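Home | Projects | Reports | Contact

July 22, 2018 - by Hamdan Student Project Group

Comparison of Two Grippers on Flat Printed Matter

The project compared the Tenora parallel gripper with the Brarnia suction gripper on the arm at the Orkcombe laboratory. Work began in March. A total of 152 grasp attempts were made, divided equally between the two grippers, and 1,313 still frames were kept from the fixed camera.

A catalog lying flat was selected as the hardest item in the set. The grid printed on the tablecloth served as a position reference.

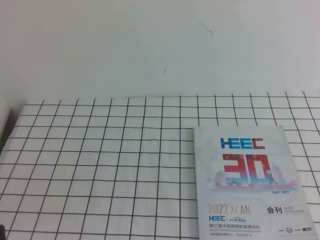 Figure 1. Show catalog on the gridded cloth, fixed camera view.

The parallel gripper often pushed the cover along the cloth before closing - the fingers could not get under the edge. The suction gripper lifted the catalog more reliably, although it lost its seal in 6 attempts. Waviness in the grid lines limited the accuracy of position readings. A rigid printed board is recommended for further tests.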